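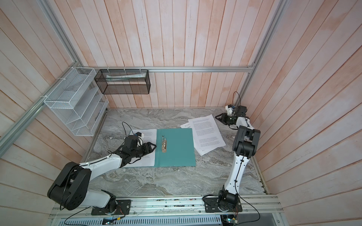
Submitted by the records office, Stonell reading room
Progress report to the Eklund fund, December

The paper filing work paid for by the grant is on schedule. We set out to sort the printed articles and translations left to the reading room by Dedent, put them into folders and write a finding list. The first three shelves are finished and the fourth is under way.

Each set of papers goes into a folder with a two-prong metal fastener. We had planned on plain card folders but changed to teal ones after the first month, as the teal is easy to pick out on a shelf next to the older gray stock. So far 2899 sheets have been filed. More than 50 sheets are set aside in a tray because we can't tell which article they belong to, and these will be looked at last.

Loose pages are still the slow part. Many of the articles were printed without page numbers, so the order has to be worked out by reading the end of one sheet against the start of the next.

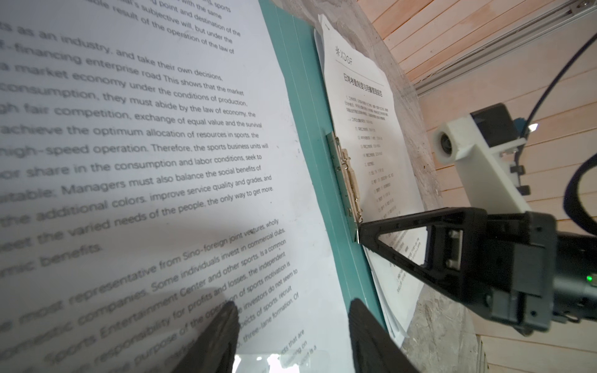 The sports management articles have taken longer than any other group. They are in English, the wording is rough in places, and several repeat the same points about costs and markets, which makes it easy to put a page in the wrong set. One sheet goes from fair competition and the market economy to joint ventures and commercial clubs, and a line or two of that kind is often all we have to match it by. We now write a short subject note for each article before it is fastened — a few words on a slip, no more — and misfiled pages have dropped off. We have left the text as printed and are not correcting the English.

Sheets that curl are pressed overnight before they are punched. Pages in small type are checked a second time on Friday, when the room is quiet.

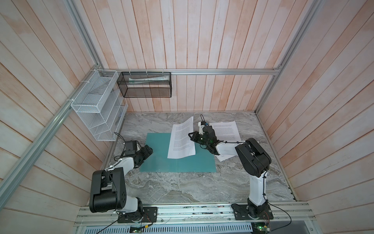
Printed sheet on the teal mat, sorting table.

Spending is within the budget. The folders and fasteners came from Flekano and cost slightly less than we had allowed. We would like to move the difference to shelf labels and ask for your agreement to this.

Work planned for the next period:
Finish shelf 4.
Go through the tray of unmatched sheets.
Type up the finding list and send you a copy.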